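Using Up Leftover Paper: Folding, Storing and Cleaning Up

Tips from the Wirine household pages
January 6, 2021

Most homes end up with a drawer of paper that is too good to throw out. Wrapping paper ends, the colored sheets left from a school project, maps, calendar pages, the tissue from a shoebox. It takes up space and gets crushed, and then it goes in the recycling bin anyway. These tips cover sorting it, keeping it flat, and folding it into things you can use around the house.

Sort before you store

Empty the whole drawer onto a bed or a clean floor. Make one pile for sheets bigger than a magazine and another for everything smaller. Torn, greasy or badly wrinkled pieces go straight out. So does anything with glitter on it, which sheds over the rest and can't be recycled in most towns.

Peel off old tape while you are at it. If the tape won't come up, warm it with a hair dryer on low for a few seconds and pull slowly at a flat angle. On thin paper, cut the taped strip off and be done with it.

Keeping it flat

Flat storage is better than rolls for anything you plan to fold. A roll leaves a curl that fights every crease. An under-bed box works, and so does a large cardboard folder behind a dresser. We have used a Nurnby portfolio case for years and the zipper still works, but two pieces of stiff cardboard held with a belt do the same job.

If the paper is already curled, roll it loosely the other way, hold it there for a minute, then put it under a stack of heavy books overnight. Keep it away from the bathroom and the laundry area. Damp paper ripples, and pressing only takes out part of it.

To take creases out of plain wrapping paper, iron it on the lowest setting with no steam, with a cotton dish towel between the iron and the paper. Don't do this with foil or anything with a plastic coating.

Folding without mistakes

Work on a hard surface. A tablecloth or a cutting mat with a soft top lets the crease wander. Line up the corners first, hold them with one hand, and press the fold from the middle out to each side. Go over it once with the back of a spoon. A bone folder is nicer to hold, and Xavier sells a cheap one, but the spoon is in the drawer already.

For pleats, fold one flat band, then lay the next over it so that the edges overlap a little. Bright, solid colors show the bands best.

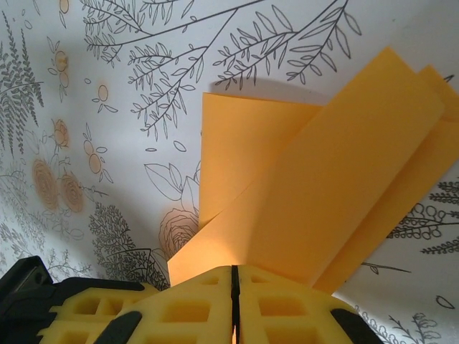 Overlapping bands in orange paper.

Heavy paper should be scored before it is folded. Run an empty ballpoint pen along a metal ruler, pressing enough to dent the surface without cutting it. Fold away from the dented side. Card from cereal boxes needs this every time.

Paper also has a grain. Bend the sheet gently one way and then the other. The direction that bends more easily runs with the grain, and folds made that way come out cleaner. If you have to fold across the grain, score first and expect a slightly rough edge.

Drawer dividers

Cut a strip twice the depth of the drawer, minus a pinch so it doesn't rub. Fold it in half lengthwise, then cut slots halfway through wherever two strips cross. They lock together like the inside of a wine carton. Thin card holds up best in a sock drawer. For pens and batteries, use double card and tape the ends to the sides of the drawer with painter's tape, so it can come out again.

Shelf and drawer liners

Wallpaper ends are good for this. Make a pattern from newspaper first, trim that until it fits, and then cut the good paper. Cut it slightly small – a liner that is too wide will buckle in the middle. Hold it with 2 small dots of poster putty at the back corners. Wipe the drawer with a barely damp cloth beforehand and let it dry completely.

Don't line food shelves with old wrapping paper. Plain baking parchment is a better choice, and you can replace it every May with the rest of the spring cleaning.

Seed and button packets

Any rectangle will do. Fold it not quite in half so that one edge is longer, turn in both sides by a finger's width, and glue the sides only. The longer edge becomes the flap. Write on the packet before you fill it. Seeds push through from inside and make the writing bumpy.

A glue stick is enough for packets. White glue is stronger but wrinkles thin paper, so put it on with a scrap of card and scrape off as much as you can. Our bottle of Nimudell craft glue clogs at the tip between uses. A pin left in the opening keeps it clear.

Standing folds and place cards

A folded sheet stands up if the base is even and the two layers open slightly. If it leans, trim the bottom edge with both layers held together. Lighter paper tends to twist as it gets taller, so keep tall folds for heavier sheets, or put a narrow strip of card inside the crease.

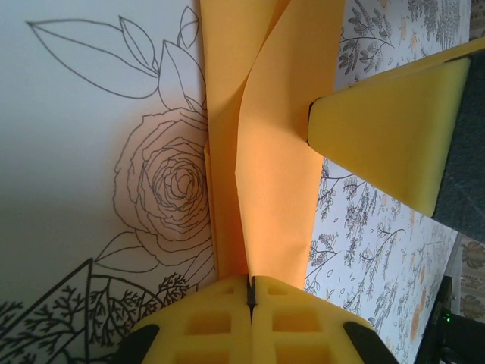
Fire lighters and mulch

Plain newspaper and brown paper can be twisted into tight knots for the woodstove. Glossy and colored sheets should stay out of the fire. Shredded newspaper can go in the compost in thin layers, mixed with kitchen scraps so it doesn't mat.

Cleaning up

Sweep small trimmings toward the edge of the table with a ruler and catch them in an open envelope. Glue spots on a sealed table come off with warm water and a plastic scraper. On bare wood, let the glue harden and lift it with a fingernail, then rub with fine sandpaper along the grain.

Wipe scissors after cutting anything taped. Rubbing alcohol on a cotton pad takes the sticky film off the blades. Dry them and put them away closed.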